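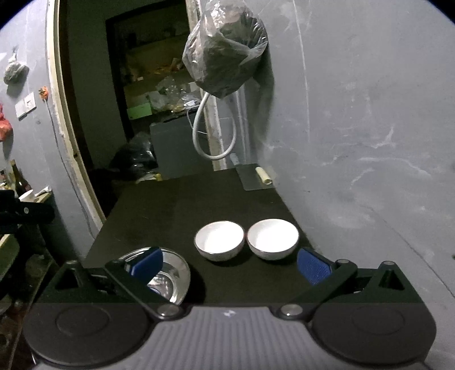 Two Bowls and a Basin: washing up in a shared kitchen
Project report, October 20, 2024
Caradog Ifans

How it started

I share a kitchen at Kemeys with four other people and the washing-up is a permanent sore point. When we were told to pick a household task for the project and study it properly, most of my group went for cooking or laundry. I went for the washing-up, mainly out of spite! I wanted to know whether we really use as much water as the notice on our door says we do, and whether a plain metal basin on a table would do the job as well as a running tap.

My tutor, Thierry Hoarau, liked the idea but told me to make it smaller. My first plan had plates, mugs, pans, cutlery and a chopping board in it, and he crossed out everything except the bowls. He was right (annoyingly). Bowls are what we get through most, what with porridge in the morning and noodles at all hours, and they're awkward enough to be interesting.

What I used

White bowls with a thin dark rim, a round stainless-steel basin and the dark table by the wall. I did think about using a plastic tub, but the steel one was already in the cupboard and it's lovely to rinse out. The dark table turned out to be a good choice too, as every drip and smear of porridge shows up on it.

For soap I had a bottle of Welow, which is the house one, and a cloth from a pack of Rollura that my mum sent up in March. I used the same cloth all the way through and boiled it between sessions.

How I did it

Each session was one person washing two dirty bowls. They did it once under the tap, the way they normally would, and once in the basin. I dirtied the bowls myself with a spoonful of porridge each and left them until it had gone properly stuck, because nobody in our house has ever washed a bowl straight after eating.

For the basin wash I poured in 700 ml of warm water with a squirt of soap. The washer did both bowls in that, put them down side by side on the table, and then I gave them a jug with 500 ml of clean water to rinse over the sink. For the tap wash I put the plug in and measured what had collected afterwards, scooping it out with the same jug. That part was slow and horrible and I'd find another way if I did it again.

I asked everyone to talk while they washed. I thought they'd feel silly but you couldn't stop them.

What I found

The tap used more water every time, and it wasn't close. The quickest tap washer in the house still went through more than 5 litres for two bowls, and he was showing off. The basin wash stayed at 1.2 litres because that's all I gave them, so I suppose it's a bit unfair to call it a result, but the bowls did come out clean. I ran a finger round the inside of each one and only had to send back a single bowl.

Time was the surprise for me. I'd expected the basin to be a faff and it was only slightly slower, with most of the extra going on carrying the thing to and from the sink. Once people were sitting down at the table they seemed happier to scrub for longer. One of my housemates said it felt like washing up on a campsite, and she meant it as a compliment.

People were a lot less keen on the water itself. By the second bowl it's cloudy and has bits in it, and nearly everyone pulled a face. I tried swapping the order so the cleaner bowl went first, which helped a little. I also had one person who simply refused to believe a bowl could be clean without a running tap, and I don't think my finger test changed her mind.

Where the bowls go afterwards

I hadn't planned to look at this, but it kept coming up. With no rack on the table, people put the bowls down wherever there was room, and they nearly always put them rim to rim and right way up. Water then sits in the bottom. When I asked them to turn the bowls over they left a ring on the table instead. A folded tea towel fixes both problems and I wish I'd had one out from the first session.

What went wrong

My porridge wasn't consistent. Some of it was thick enough to hang wallpaper with and some slid off by itself, so the early sessions aren't really comparable with the later ones. I also only tested people I live with, who all knew what I was hoping for.

What's next

The Fundora small projects fund takes applications from students, and I'd like to ask them for a proper water meter to fit on the tap so I never have to bail out a sink again. Thierry wants me to try greasy bowls as well, with curry in them. The basin is staying out on the table in the meantime, and two of us are still using it.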